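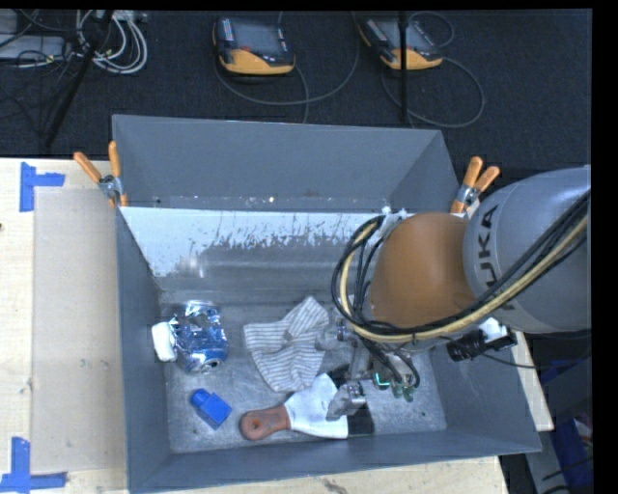
Grey metal bin on the workbench, with the small things that live in it.

Home Reviews Workshop Storage Contact

Fondard open metal bin - a review after one winter
February, by the editor of the Workshop pages

I was looking for a long time for something to put in the middle of my bench. I had before a plastic tray from Parkalon, which was cheap and light, but it cracked in one corner and the small things fell through. So I ordered the Fondard bin, the grey one without lid. It came on a Wednesday, well packed.

The shape is simple: a rectangle, open on top, with walls that slope towards the floor. I like this slope very much. When I put my hand inside for a scraper, my knuckles do not hit a straight wall, and I can see everything from above without bending. With a deep box you always search with the fingers.

The bin is for all that has no other place. A putty knife with a reddish-brown handle, a striped cloth, a bright blue block, and I must admit also a crushed drink can, which should go to recycling. For such a mixture it is the right size. I would not use it for screws, they go to the lower side and stay there in a heap.

Now the surface. The floor inside looks worn, and the inner panel has dark scuffs on its lower half. If you want a bin that stays beautiful, please choose another one. I tried a household cleaner on the marks and they became a little lighter, then I stopped, it is a workshop. The outside walls are matt grey and they do not show much. The inner panel is shiny enough to reflect the lamp, and in the evening this disturbs me a bit when I look for something small and pale.

The weight is good. It does not slide on the wooden bench when I throw a tool inside, but it is noisy - a putty knife makes a real bang. I put the cloth under the heavier tools and this helps.

I paid 40 for it, and delivery was 5 more. The Ornis bin is cheaper, but the walls are thin and they bend when you lift it full. A neighbour has the Fogh model with 2 compartments. It is very tidy, but the division is fixed and a long scraper does not fit flat.

What I miss are handles. The upper edge is not sharp, but when the bin is full I carry it with gloves. A rubber mat for the floor would also be welcome, and I could not find one in the Fondard shop.

I give it 4 points of 5. I will probably order a second one for the paint things, when the shelf under the window is ready.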